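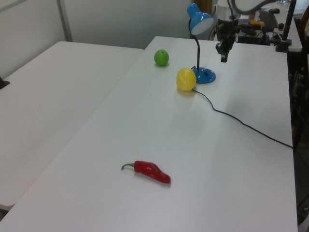

Red pepper and the lamp base, January.

Wevholm rehearsal room, notebook, evening

Support slot is confirmed. We open for Grilo at the Petkov hall, which means a half-hour set, a shared drum riser and a dressing room the size of a wardrobe. The contract runs to 5 pages, and 2 of them concern parking.

Worked on the pedalboard first. The hum is still there. Swapped the power supply, swapped the patch cables, swapped outlets, swore at it. Hum unchanged, possibly a bit louder out of spite. With the chorus pedal out of the chain it drops to something I could pass off as atmosphere. Chorus pedal goes on the bench tomorrow. If it's the input jack again I'm soldering the thing shut.

Ran the set twice. First pass came out five minutes over, all of it in the slow one, where everybody waits politely for somebody else to end the song. New rule: the end is on the drummer's second crash, no encores of the last chord. Second pass fit, with just enough left over for saying hello and mispronouncing the town. 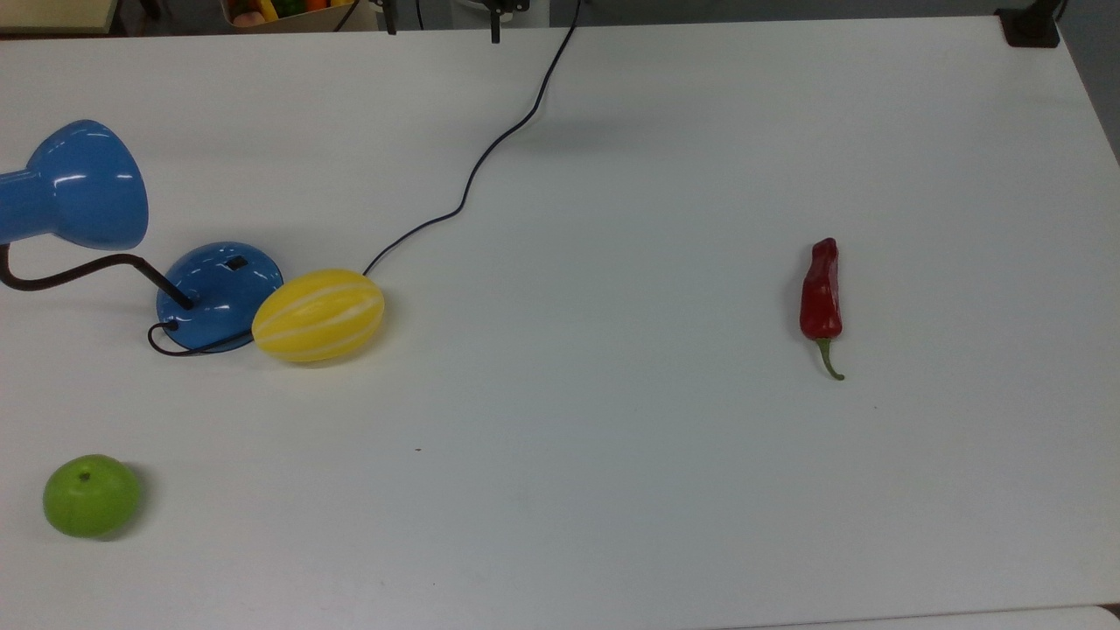
Photo: Wevholm

Backing tracks: the click was bleeding into the left output for the first two songs. A routing mistake, mine, from the night I decided to tidy the session. Put it back the way it was, ugly colors and all. Bounced new stems and copied them to both players. Label them this time. Last tour's were called "final" and "final real" and we played the wrong one in front of paying customers.

Vocal mic: the Cuvby loaner sounds fine up close and like a phone call from a barn if you back off. Singer backs off. Asked for the old one back.

Merch: shirts arrived, all in medium. We will be marketing to the medium.

Still to do before load-in:
chorus pedal jack
stage plot to the hall (they have the old one with the keyboard player on it)
spare strings, spare fuse, spare drummer if available
ask Grilo's crew if we can leave the bass amp miked between sets

Hum came back while I was writing this. The board was unplugged. Might be the fridge.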